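Search this blog Search

Posted 20/07/2024 by Aurora Veloso

So I finally gave up on working from the kitchen table. Two years of moving my laptop every time somebody wanted toast, and I'd had it! I'm now renting a desk over in Jolinton, 200 a month, and my neighbor Rodrigo thinks I've lost my mind (he works from his couch and seems perfectly happy there).

The first week was strange. I kept getting up to put laundry in, and there's no laundry. But I got more done by Wednesday than I usually do in ten days, and I ate lunch sitting down like a real person.
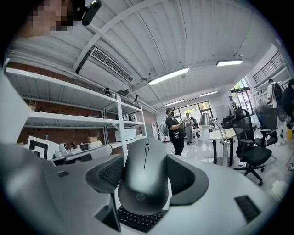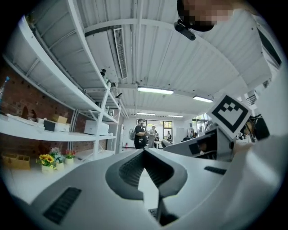
The drive is the part I was dreading, and it's fine. I leave after the school traffic, I listen to half a podcast, I'm there. Coming home is slower because of the bridge, but I kind of like having that bit of time to stop thinking about invoices before I walk in the door.

I've signed up through December, so we'll see how I feel when it's dark at five. If anyone has a good thermos to recommend, please tell me, mine leaks all over my bag.

Last updated 20 hours ago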